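Two wheels, one test and a long waiting list

Petrică Enache has taught people to ride motorcycles for most of his working life. He runs Zustley, a training school with two instructors on a rented yard behind a builders' merchant, and in January he sent a written response to the consultation on changing how new riders are licensed. It ran to 14 pages. He says he cut it down from more.

The proposal would replace the present one-day course for learners on small machines with a longer course split over several weeks, with a theory paper at the start and an assessed road ride at the end. Enache supports the longer course. He is against almost everything else in the plan.

"One day is too short, I have said that for years," he says. "You get somebody at nine in the morning who has never sat on a bike, and at half past four you are meant to sign a piece of paper that lets them ride home in the dark. Some of them I don't sign. They get angry, and they go to another school, and the other school signs."

His objection is to the way the course would be paid for and booked. Under the draft rules a learner would have to take all the parts at the same school, and the school would have to hold a place open for the road ride from the first day. Enache thinks small schools will drop out.

"If I have to keep the places open I can't fill them when somebody doesn't come. And people don't come. They change shift, the bike breaks down, they run out of money. So I pay an instructor to stand in the yard."

Zustley trained 793 learners last year. Most were on scooters and most wanted the licence for work, either to get to a warehouse shift before the buses start or to deliver food. Enache expects that number to fall if the price goes up, and he does not think the people who stay away will stop riding.

"They will ride without it. They do now, some of them. A delivery rider told me his friend had been stopped and had no certificate, and the friend was back on the road the next day on somebody else's scooter. So you have to think about him as well when you write the rules. The good learner was always going to come to you."

He would like to see the course offered in parts that can be taken at any approved school, with the record held centrally so that a learner who moves house does not have to start again. He also wants the theory paper put in the middle. In his experience people understand the questions about stopping distances much better once they have had to stop.

The figures in his response come from a survey of schools in the region, carried out by the trade group Nota. It counted 3,332 learners who began training over the year and 2,788 who finished. The difference bothers him more than the pass rate, which gets more attention.

"That's 544 people who paid something and got nothing. Where are they? The survey doesn't say. Nobody rang them up and asked. I wrote that in the response, that before you change the course somebody should ring them."

We went on to talk about the yard itself. Schools have to show that their off-road area is large enough for an emergency stop and a swerve, and the draft would raise the minimum length. Enache's yard would pass, though only if the builders' merchant agreed to move a fence. He has asked. The merchant, Zervas, has said it will think about it after the lease is renewed.
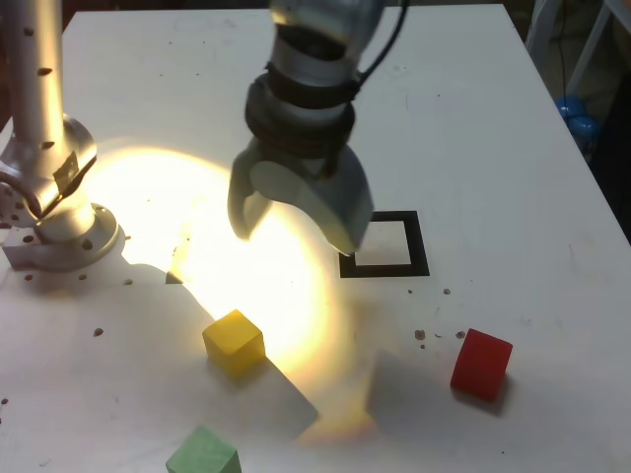
Marking out is another point on which he has strong views. The draft asks for painted boxes in place of cones, so that an assessor can see whether the front wheel stopped inside the line. Enache has tried both and prefers paint, provided the edges are thick and dark and the middle is left pale, like the black-bordered square on the white tabletop. A thin line disappears from the saddle, he says, and a learner who can't see the box looks down at the ground to find it. "Then the bike goes where they look, which is down." Cones have their own trouble, as they blow over and somebody has to get off and pick them up.

He is less sure about the plan to require a radio link between instructor and learner for every part of the road ride. Zustley already uses radios, a set made by Makano, and he would not go out without them. But he has had them fail in heavy rain, and the draft says a ride must be stopped at once if contact is lost.

"Stopped where? On a dual carriageway? I want that sentence changed. It should say stopped at the next safe place, and the instructor decides which place that is."

The consultation has closed and a summary of responses is expected before the summer. Enache has not been told whether he will be asked to give evidence in person, and he has kept the mornings free in case. Until the rules change the one-day course carries on as it is. There is a waiting list of five weeks, longer for anyone who needs to borrow a geared machine — the school has three of those, and one is waiting for a clutch cable.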